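Small tables, big mornings

Shaohua Yu talks about tables the way some people talk about their gardens. I'd gone to see her about the new set of activity sheets she has put together with Guangming Xia, and we had been chatting for the best part of an hour before either of us remembered the sheets at all.

"Give people a huge table covered in lovely things and they freeze," she says. "Give them a plain one with two things on it and off they go! I've seen it so many times and it still makes me happy."

The project is called Nirkero, and it has been running since last May out of a bright upstairs room in Disau. It's a set of tabletop activities for people of any age who want to get better at handling things: picking up, setting down, turning over, standing up straight. There are 33 sheets so far, each describing one activity, and every one of them uses objects you'd find at home or in a stationery cupboard.

Shaohua taught craft for years before this, mostly paper folding, and she still folds while she talks. By the time our tea was ready she had made a little slope out of the back of an envelope and was rolling a pen lid down it.

"A slope is my favourite thing to put on a table," she says. "It's the simplest change you can make to something flat. One bend, and suddenly it leans, it slides, it has a top and a bottom. And then a cup - well, a cup is wonderful because it has opinions about which way up it wants to be."

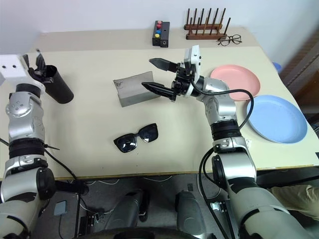 "Stood up, a cup is easy," she goes on. "You go round it and lift. Lay it on its side and you've got to think about the rim, and the round part, and whether it's going to roll off while you make up your mind. Same cup! I could spend a whole morning on that."

She very nearly has. Sheet two in the set is nothing but a cup on its side and the many ways of getting hold of it: by the rim, round the middle, with a finger inside. Guangming wrote the first draft and thought it would fill half a page. Shaohua sent it back with notes all down the margin.

"I was a bit put out," Guangming admits, laughing. He joined us halfway through, still in his coat. "I'd given it five lines. Then I sat down with a cup from the kitchen and tried everything she'd written, and I had to ring her up and say sorry. There's loads in it."

The two of them met at Flidolano, a shop selling paper and card, where Guangming was working at the cutting bench and Shaohua was, in his words, the customer who wanted to bend everything before she bought it. He does most of the writing now and she does most of the trying out. They disagree happily about colour. He likes a bright cup, she likes a dark one on a pale top.

"It's the shadow," she says. "On a light table you get such a nice soft shadow under a dark thing, and it helps you see where it's sitting. Guangming thinks I'm being fussy."

"I do," says Guangming.

They are both firm about the wall behind the table, though. It should be plain. Shaohua took down every poster in the room in the first week, and she says she hasn't missed one of them. She also likes to leave plenty of space between the objects, so that you can come at each of them from the side or from above without bumping the other.

I asked what people get wrong when they try the sheets at home, and she shook her head at the question.

"Going too fast, perhaps. But I don't mind what they do as long as they have a proper look first. Which way is the open end facing? Where's the fold? Walk round the table if you can. Then have a go, and if it tips over, lovely, now you've got a new starting position."

The response has surprised them both. They printed 693 copies of the first booklet, and Guangming was sure they'd be using the leftovers as scrap until he retired. There are more than two boxes' worth of letters on the shelf by the window now, several with drawings. One reader from Dai sent in a whole sheet of her own, about a folded card and a spoon, and it's going into the next edition with hardly a word changed.

After that, Shaohua wants to do string. Guangming put his head in his hands when she said so, but he had already started a page of notes on it, and he got it out of his coat pocket to show me.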